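How I clean up two-handed gripper demos before training

Posted March 25, 2023
264 shares | 14 comments

A few of you asked how I got the Sokgate policy to stop flinging desk organizers, so I finally sat down and wrote out the process. It's mostly boring data work, sorry! The network is the same small diffusion policy I used in October and I barely touched it. What changed was how I record the demos and which bits of them I keep.

I'm assuming you've already got a pair of hand-held grippers with printed markers on them, a head camera, and some way of turning marker corners into poses. I use Bondano for the tracking, but anything that spits out a six-number pose and a confidence score for each gripper will do.

Step 1. Calibrate, then calibrate again

Do the lens first. Wave the board right out into the corners of the view, not only the middle, because a wide head camera bends everything out there and that's exactly where your hands end up. Then measure the printed markers with calipers. I trusted the number in the print dialogue for ages and all my depths were off by a smidge (my printer had helpfully ticked "fit to page"). If your depths look wrong but everything else looks lovely, check that box before you go hunting through your code.

Step 2. Record with a parked hand

This is the big one. In my old demos both hands were always doing something, and the policy learned a sort of nervous shuffle where the idle arm copied the busy one. Now one gripper works and the other gets held up with its marker facing the head camera for the whole reach. The parked hand gives the tracker a nice clean pose to hang on to, and the policy gets lots of examples of an arm keeping still while its mate is busy.

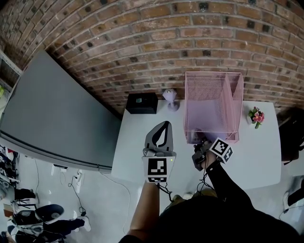
Left gripper parked upright, right gripper in at the front corner of the pink mesh organizer.

The corner is my favourite place to reach for on mesh baskets. Long flat panels give you a lot of room to drift sideways, and then your grasps end up spread all over the place. Pick one approach and stick with it for the whole session. You can add variety later by shifting the objects.

Keep your cables slack too. Mine loop along my arm, and if one pulls tight you get a little jerk in the wrist pose that looks for all the world like a deliberate move.

Step 3. Cut the session into episodes

I had 1435 episodes after slicing up all my recordings. I start each one when the working gripper leaves its rest pose and end it half a second after the jaws stop moving. Don't be tempted to leave long pauses on the front! The policy will happily learn to sit there doing nothing, and you'll lose an arvo wondering if the robot's crashed.

Step 4. Throw a heap of it away

Tracking confidence is the first filter. If the working marker drops out for more than five frames in a row, the episode goes. Tilted grippers are the worst for this, which is why I like a marker on more than one face of the mount: when one turns away, there's a decent chance of catching another.

Next, look for jumps. I flag anything where the pose moves further between two frames than a human wrist reasonably could, then watch the flagged ones at double speed with a cuppa. After both passes I was down to 788 episodes. It hurt a bit, I won't lie.

Step 5. Train and compare properly

Train once on the full set and once on the trimmed set, same seed, same number of steps. I ran 100 trials of each on the Clukura arms, alternating between the two policies so that changing light through the day couldn't favour either one. The trimmed policy got 81 and the full one got 58. Same network, nearly half the data!

Where it still falls over is anything shiny, and I haven't tried a second table height yet. The Van der Linden jaws are on order, so I'll redo the comparison with those and put the numbers up in a new post.

Share this post | 14 comments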